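25/04/2022

Es gibt in Putport einen Stein, der Glück bringt, und einen, der Unglück bringt, und sie liegen so dicht nebeneinander, dass die Einheimischen sich uneinig sind, welcher welcher ist. Ich habe vorsichtshalber keinen von beiden angefasst.

Wer wie ich eine Schwäche für Sagen hat, landet irgendwann zwangsläufig an dieser Küste. Auf dreißig Kilometern kommen hier mehr versunkene Glocken, ertränkte Bräute und betrogene Teufel zusammen als anderswo in einem ganzen Bundesland, und vor jedem Felsen steht eine Tafel. Die Tafeln sind neueren Datums. Die Sagen teilweise auch, aber dazu später.

Mein Ziel war die Landspitze von Ullach, im Volksmund »die Heulende«. Der Legende nach stand dort ein Dorf, dessen Bewohner fremde Schiffe mit falschen Feuern auf die Klippen lockten. Im Winter 926 (sagt die Tafel) holten sie sich auf diese Weise ein Schiff voller Mönche, und das war dann doch einer zu viel. Das Meer kam, das Dorf ging, und seither heult es bei Westwind aus der Tiefe. Wer die Stimmen dreimal hört, stirbt binnen Jahresfrist. Ich habe sie ungefähr vierzigmal gehört, denn es war den ganzen Tag Westwind, und der Felsen hat unten ein Loch.

Schön ist es da trotzdem. Der Weg von Brekke herüber ist acht Kilometer lang, und auf dem ganzen Stück hat man links das Meer und rechts Schafe, die einen ansehen, als hätte man sich in der Tür geirrt. Kurz vor der Spitze muss man über ein Gatter, dessen Riegel seit der Zeit der Mönche nicht geölt worden ist. Danach kommt nur noch Gras, Wind und die besagte Tafel, an der jemand die Jahreszahl mit einem Schlüssel nachgebessert hat.

Im Heimatmuseum von Brekke wollte ich der Sache auf den Grund gehen. Das Museum ist ein einziger Raum über der Sparkasse und hat dienstags und auf Klingeln geöffnet. Ich klingelte. Man zeigte mir sehr freundlich eine Vitrine mit Nägeln, einen Schiffskompass ohne Nadel und einen Ordner, in dem sämtliche Fassungen der Ullach-Sage abgeheftet sind. Es sind 33. In der ältesten kommen weder Mönche noch falsche Feuer vor, sondern eine Kuh.

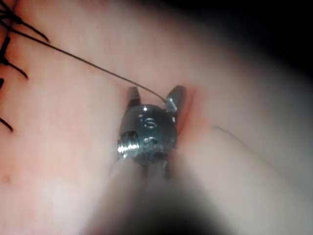 Die Kuh hat mich nicht mehr losgelassen. Sie gehört in der Urfassung einer Witwe, steht abends am Rand der Klippe und brüllt, woraufhin die Fischer wissen, dass Nebel kommt. Eines Tages verkauft die Witwe sie nach Dilter. Der nächste Nebel kommt ohne Ankündigung, drei Boote bleiben draußen, und seitdem brüllt es eben ohne Kuh. Das ist die ganze Geschichte. Ich finde sie um Längen besser als die mit den Mönchen, und trauriger auch, weil niemand etwas Böses getan hat. Eine Frau brauchte Geld und hat eine Kuh verkauft.

Warum hat sich die andere durchgesetzt? Im Ordner liegt dazu ein Zeitungsausschnitt aus den zwanziger Jahren, in dem ein neu gegründeter Verschönerungsverein beklagt, die Gegend habe »zu wenig Schauerliches« und verliere Sommergäste an die Nachbarorte. Ein paar Seiten weiter tauchen dann die Mönche auf, gleich mit Jahreszahl. Ich will keinem Verein etwas unterstellen. Ich sage nur, dass die Blätter in dieser Reihenfolge abgeheftet sind.

Dilter hat übrigens reagiert. Dort gibt es inzwischen einen Kuhbrunnen, auf dessen Sockel steht, das Tier habe im Ort ein zufriedenes Alter verbracht. Davon steht in keiner der Fassungen ein Wort, aber ich verstehe den Impuls.

Zurück nach Putport bin ich mit dem Bus gefahren, einer Linie, die laut Aushang im Sommer stündlich verkehrt und im April nach Gefühl. Im Wartehäuschen hing ein Plakat: Im Juli führt die Laienspielgruppe auf der Landspitze »Die Mönche von Ullach« auf, mit Feuerwerk. Karten gibt es in der Bäckerei. Ich habe dort gefragt, ob die Kuh vorkommt. Die Verkäuferin meinte, es habe mal eine gegeben, aber das Kostüm sei hinten gerissen.

Ich habe trotzdem eine Karte genommen, dritte Reihe, Wolldecke bitte selbst mitbringen.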